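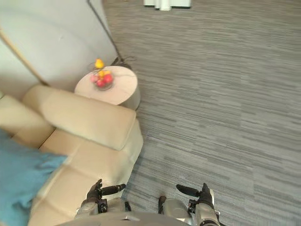

What should we set aside besides the robot itself? Two arms, hands, wrist cameras, furnished room

Posted by stripedcarpet in Equipment and Budgets, 2026-09-14

We're planning next year's equipment budget and I need help with the lines that aren't the robot. Our group works on household tidying: cushions back on the sofa, fruit in the bowl, small stuff picked up off the floor. The room is set up like a living room with a carpet, a sofa, a side table and a floor lamp. We want to buy a second two-arm unit with multi-fingered hands and small cameras at the wrists, so that two tasks can go on at once.

The quote I have is from Grosadness. It covers the body, both arms, both hands, the wrist cameras, a controller and setup. Warranty on the arms is a full term, but the hands and anything with a cable on it are covered for 90 days only. Shipping is separate. Training is separate too, and I don't know if we need it, given that we already run one unit of a different make.

My manager wants a single number by the end of the month and doesn't want to see me again until April, when the next round opens. So whatever I leave out, we go without for that whole stretch.

What I have on the sheet so far:

The unit, as quoted
Shipping and the crate fee
Spare hand (one)
Spare cables
Furniture and props
Contingency

I'm not sure about these:

Does one spare hand make sense, or should it be a pair? Left and right aren't interchangeable on this model.

How do people budget for cables? Grosadness sells them as a "wrist harness" at a price that seems high for what it is. Clorkard lists something that looks the same for much less.

Is it normal to put furniture under equipment? Ours will want it under facilities, and facilities will say no.

Anything obvious I've missed. We've only ever inherited robots, and this is the first one we're buying new.

The wrist view below is there for the cable question. The thin black cable hangs down from the housing in a curve and runs over to the arm side. 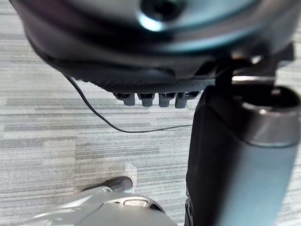
Wrist camera view with the cable, the end of the arm, and a small clear plastic piece on the carpet.

I can post the quote with the prices removed if that helps.

Posted by benchdrawer

I do purchasing for a lab that has bought several arms over the years, so I'll go through your list in the order you gave it.

Spare hand. Buy one, and buy the side you use more. If you don't know which side that is, look at your logs before you send the order. Our right hands wear out well before the left ones, but we do a lot of picking off tables and your work may be different. A pair is nice to have if the money is there. If it isn't, ask the vendor for a swap price, meaning they ship you a rebuilt hand and you send the broken one back. Grosadness may do this if you ask before you sign. After you sign they have no reason to. Get the turnaround time in writing along with the price. A cheap swap that takes two months is no good to you if you can't get more money until April.

Fingers. You didn't list these separately and you should. On most hands you can replace a single finger or just the fingertip pad, and those are the parts that go first. A hand with one dead finger still costs you a full hand if you have no loose fingers in the drawer. Ask which finger parts can be changed by the customer and which ones need to go back. If the answer is that everything goes back, then I would move to a pair of spare hands.

Cables. Put down more than you think. With a cable that hangs below the housing like yours does, every pass near a sofa arm or the edge of a table is a chance to catch it. Before you spend anything on harnesses, spend a little on sleeves and clips and route the thing closer to the arm. Leave enough slack for the wrist to turn all the way both directions. Then buy 3 harnesses for the year. We bought the cheap kind once. The connectors were fine and the jacket was too stiff, so the wrist pulled against it at the end of its travel. I have not tried the Clorkard one so I can't say if it's the same. Buy one of theirs and test it on the old robot if the plug matches. Check that an outside harness doesn't void the coverage on the wrist camera. That's usually in the small print under "accessories."

Furniture. Call it "test fixtures." I'm serious about this. A sofa that a robot works around is a test fixture, the same as a jig on a bench. Write one sentence that says what it's used for and attach it to the request. We have had a bed, a dish rack and a set of kitchen drawers approved that way. Ask for replacement covers in the same line, especially if the upholstery is light colored.

Things you missed, as far as I can tell:

A stand or hoist for working on it. Ours was over $2,000 and it was not in the quote.
Tools. Some hands need a driver size you won't have.
Return shipping on warranty repairs. Read who pays.
Calibration targets for the wrist cameras, and spare cameras. They sit low and get bumped.
Insurance, if your building requires it for anything with moving arms.
Software renewal. Ask what happens in the second year. This is the one that hurt us.

On training: skip it if your people already run a two-arm unit every day. Ask for a few hours of remote support instead. It's usually cheaper and it's more use once you have real problems to ask about.

For contingency I'd pick a share of the quote and defend it as a policy. Don't build it up from guesses, or your manager will argue each guess.

Posted by qudah_user

We have a Qudah, not a Grosadness, so take this with that in mind. I agree with most of the above but not on the hands.

I'd get both sides. The first answer assumes you can work with one arm while the other is out. For tidying you often can't. Anything with a cushion is a two-hand job for us, and when one hand is in the mail the whole robot sits there. Price out what a week of no work costs in salaries and put it next to the price of the second hand. That was the comparison that got ours approved.

If you really can't get both, trade something else away. I'd drop the calibration targets (you can print them) and get the smaller crate if they offer one.

About the floor. If the room gets carpet tile, buy extra tiles in the same order. When one gets stained or torn you want the same batch, and striped ones are hard to match later. It's a small line and nobody will question it next to the robot. Also get a decent vacuum and put it in the budget. Small clear plastic bits are hard to see on a light stripe, for people and for cameras. Our floor-picking runs have a sweep check before each one, and it takes a couple of minutes.

Also get a box of cheap props. Fruit, cups, cushions in a few colors. You will be buying these all year and if they aren't in the budget someone ends up filing receipts for two apples.

Posted by lowpile

Have you thought about renting? Presska does leases on two-arm units and I think the service is included. We got a price from them once but didn't go ahead, so I can't tell you how it works out. It would get you past the budget date thing.

Comment from stripedcarpet

Thanks, this is what I needed. I went back to Grosadness this morning. They do have a swap price for the hands, but they only gave it to me over the phone, so I've asked for it in writing. The fingertip pads can be changed by us. Whole fingers go back.

With that I'm going to ask for both hands and drop the training. If it gets cut I'll fall back to one hand plus the swap deal. The harness from Clorkard uses the same plug as far as I can tell from their drawing. I've ordered one to try on the unit we have.

I hadn't looked at software renewal at all. It's on page 2 of the terms and the price after the first year is "to be agreed." I've asked them to put a cap on it.

On leasing, our rules put leases over a certain length through the same approval as a purchase, so it doesn't save me any time. I'll ask Presska for a price anyway so that I have something to compare.

Comment from benchdrawer

Get the cap before the order goes in. And ask whether the swap price holds after the warranty period or only during it. Ours was only good during it, which we found out when we sent the first hand back.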